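Papers > Working Drafts > Shared Furniture > Section 4

4. The Etiquette of the Shared Table

Everyone we interviewed claimed to leave a shared table as they found it. Since they also complained, at length, about the people who did not, we suspect a problem of arithmetic. Of the 127 respondents, only four admitted to having walked away from crumbs, and one of those blamed a pastry.

The more interesting finding concerns color. Following Fraser and Duda, we sorted the tables at our sites by finish and asked people how long they would put up with someone else's belongings before moving them. At dark tables the usual answer was a shrug. At white tables (Figure 4) people grew strict. Hiebert calls this "the tablecloth effect" – a pale surface seems to remind adults of being eight years old and holding grape juice. Overgaard disagrees, and has done so in three separate footnotes, on the grounds that white tables tend to be put in places where people are already on their best behavior.

We cannot settle the matter here. Our sites were chosen by who answered our emails, and the longest interview, with a regular at the Nodine reading room, was mostly about chairs. What we can say is that written rules made little difference. One site had posted 12 of them, laminated, and the sign itself had been used as a coaster.

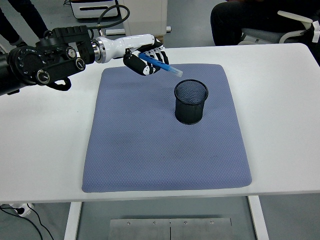
Figure 4. A table with a white finish.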